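Forum Startseite | Gemeindeleben | Gottesdienst & Musik | Neue Beiträge | Suche

Gemeindegründung: Gottesdienst am Freitagabend statt am Sonntag?

**Querfloete_im_Chor**
Hallo zusammen, ich muss das jetzt mal loswerden, weil ich seit dem Wochenende kaum an etwas anderes denke! Unser Hauskreis wird eine richtige kleine Gemeinde. Wir haben in Grokholm mit einer Handvoll Leuten in einem Wohnzimmer angefangen, mit Kaffee und einer Gitarre, der eine Saite fehlte, und inzwischen sind wir 35, Kinder mitgezählt. Ab Juli dürfen wir den alten Saal hinter der Schreinerei Nolte nutzen. Mit Bühne! Und einer Teeküche, in der man sich sogar umdrehen kann.

Jetzt die Frage: Viele von uns haben sonntags Schicht oder wollen ihre alte Gemeinde nicht ganz aufgeben. Henrike Kuhlmann, die bei uns die Leitung hat, schlägt deshalb den Freitagabend vor, 19 Uhr, erst zusammen essen, dann Lobpreis und Predigt. Ich bin Feuer und Flamme. Hat das jemand von euch schon ausprobiert? 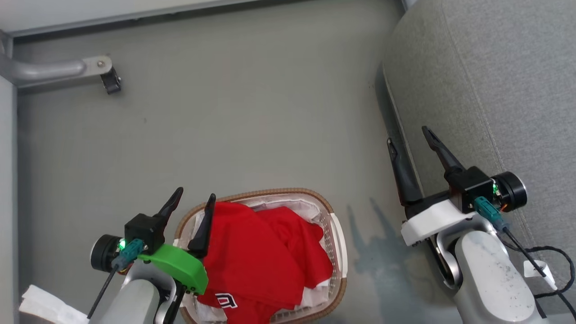 Wäschekorb mit rotem Stoff

Dazu kommt noch, dass wir noch keine Ahnung haben, wie wir die Kinder unterbringen. Einen Nebenraum gibt es, aber der ist schmal, und während der Predigt hört man da drin jedes Wort (und umgekehrt).

3 Kommentare · 12 mal geteilt

**psalm_und_pflug**
Schön, dass es bei euch wächst, das freut mich wirklich. Trotzdem: Ich bin dagegen. Der Sonntag ist der Auferstehungstag, daran hängt für mich mehr als nur der Kalender. Wer am Freitag feiert, feiert irgendwann für sich. Bei uns gab es mal so eine Abendreihe, und nach einem Jahr kannten sich die Leute vom Abend und die vom Sonntag nicht mehr beim Namen.

**Tante_Orgel**
Das sehe ich komplett anders, psalm_und_pflug! Die ersten Christen haben sich nach der Apostelgeschichte täglich getroffen, da wird der Freitag schon dabei gewesen sein. Wir waren im letzten Sommer zu Besuch in Cultonard, bei der Gemeinde von Fiona Guthrie, und die machen das seit Jahren am Freitag. So eine Herzlichkeit! Man kommt rein, kriegt einen Teller Suppe in die Hand gedrückt und sitzt neben jemandem, der gerade aus dem Melkstand kommt. Zum Erntedank waren es fast 300, da standen sie bis auf den Hof raus und haben durch die offene Tür mitgesungen. Ich kriege heute noch Gänsehaut.

Zu den Kindern: Dort gehen sie nach dem zweiten Lied in die eigene Gruppe und kommen zum Segen wieder rein. Die Predigt dauert dann 15 Minuten und keine Minute länger. Geht alles!

**psalm_und_pflug**
@Tante_Orgel Täglich getroffen, ja. Aber das Brotbrechen am ersten Tag der Woche steht eben auch da, Apg 20,7. Und ein Erntedankfest ist kein gewöhnlicher Freitag im November bei Nieselregen. Suppe nehme ich trotzdem.

**Querfloete_im_Chor**
Danke euch beiden! Ich habe das mit Apg 20 gestern gleich in den Hauskreis getragen und wir haben bis halb elf diskutiert. Henrike meinte, wir könnten am ersten Sonntag im Monat Abendmahl feiern und an den übrigen Wochen freitags zusammenkommen. Das gefällt mir total gut, damit könnte wohl sogar unser strengster Bruder leben. 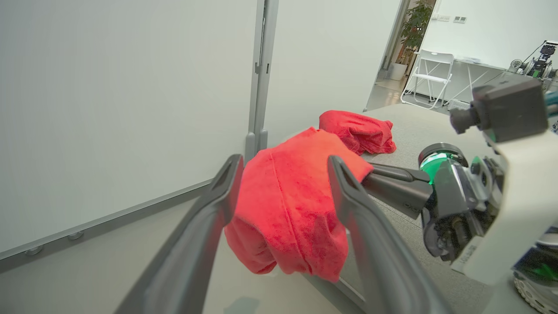

Bei der Musik sind wir auch schon weiter. Uns wurde ein E-Piano angeboten, ein Aretti, gebraucht, 99 Euro mit Ständer, und es klingt für den Preis himmlisch (na gut, die tiefen Töne brummen etwas). Ich habe eine halbe Stunde darauf »Großer Gott, wir loben dich« gespielt, bis der Verkäufer mitgesummt hat. Jetzt fehlt nur noch jemand, der richtig spielen kann. Ich bleibe lieber bei meiner Flöte.

**kellerkind77**
Zum Aretti: Schau dir vor dem Kauf unbedingt das Pedal an, bei unserem war der Stecker ausgeleiert und es hing dauernd. Sonst ein feines Teil.

Beim Wochentag bin ich bei Tante_Orgel. Ich arbeite in der Pflege und habe oft am Sonntag Frühdienst. Ohne einen Abendgottesdienst in der Nachbargemeinde wäre ich wohl gar nicht mehr dabei. Vielleicht denkt ihr auch an die, die mit dem Bus kommen, bei uns fährt der letzte um 21:40 Uhr, und danach wird es auf dem Land finster.

**psalm_und_pflug**
Das mit dem Frühdienst ist ein Argument, das gebe ich zu. Mit dem Abendmahl am Sonntag könnte ich mich anfreunden, auch wenn ich es andersrum lieber hätte: jeden Sonntag Gottesdienst und einmal im Monat ein Freitag. Ich bete jedenfalls für euren Start.

**Tante_Orgel**
Ich auch! Und schreib bitte, wie der erste Abend war. Falls ihr Liederhefte braucht, wir haben einen Karton übrig, mit Eselsohren, aber vollständig. Den bringe ich auch vorbei.

**Querfloete_im_Chor**
Ja, sehr gerne!! Pedal wird geprüft, Busfahrplan hängt ab morgen am Kühlschrank, und wegen der Liederhefte schicke ich dir gleich eine PN.

Zurück zur Übersicht | Antworten | Thema abonnieren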